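Pluvmont workshop news

Soft things, slow hands: a month of teaching by demonstration

The handling group at Pluvmont has spent March on soft objects. Members who came to the winter open evening will remember the blocks and bottles we used then. Those are rigid, they stay where you put them, and a robot that has been shown how to pick one up will usually manage the next. Cloth, wool and netting are harder, and we had put them off for long enough.

The method is the same as before. A person holds a gripper in the hand, fitted with a camera, and does the job with it. The recording of that movement is what the robot later learns from. We call each recording a take. A take begins with the fingers open and ends when the object has been set down and the fingers are clear of it. If the person hesitates, or drops the object and has to go back for it, the take is still kept and is marked as such.

Sigrun Tangen planned the sessions and chose most of the objects. She wanted things that fold, spring back or snag, and she wanted them close together in a box, so that the person has to think about the walls and the neighbouring items on the way in.
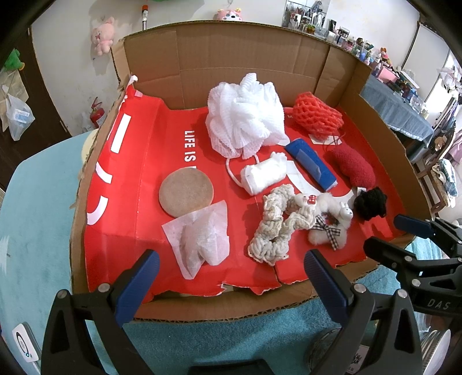
Reading time: 3 minutes

The shower puff was the favourite with new demonstrators. It is large and easy to close on, though people tend to squeeze it far more than they need to. Its cord is another matter. A trailing cord can end up under the fingers without the person noticing, and several takes were marked for that. Sigrun now asks everyone to look at where the cord lies before they start to move.

The chunky knitted loop took the most practice. You can pinch one strand of the yarn and lift, but the rest of the loop hangs down and may catch on whatever is next to it. The better takes came from people who closed on two thicknesses at once and went straight up before moving sideways. The black yarn ball holds together well enough if you take it across the middle.

Flat things remain our weak point. The felt coaster gives the fingers very little to hold when it is lying down, and the approach that works best is to slide one finger against the rim and tip it. This is slow by hand and slower by remote control. The foam block and the plush sheep gave hardly any trouble.

By the end of the month we had 167 takes by hand. We also recorded 20 by remote control, using the Erraji arm and the Trirnex handset, so that the two ways of working could be compared. The remote ones took longer and the movements are more jerky, but the arm can only be driven to places it can reach. With the hand-held gripper it is quite easy to twist your wrist into a position the arm could never copy. We had to set 26 of the hand takes aside for this reason – most of them at the corners of the box.

Three things to note if you are coming to a session. Please keep your free hand out of the box while recording. Lift clear of the cardboard walls before you turn. Leave the objects as you find them between takes, as Sigrun moves them herself and keeps a note of each layout.

The next sessions are on Tuesday evenings in the Peltier room. No experience is needed and a short practice comes first. If you have small soft items at home that you can spare, particularly anything knitted or netted, bring them along in a bag with your name on it.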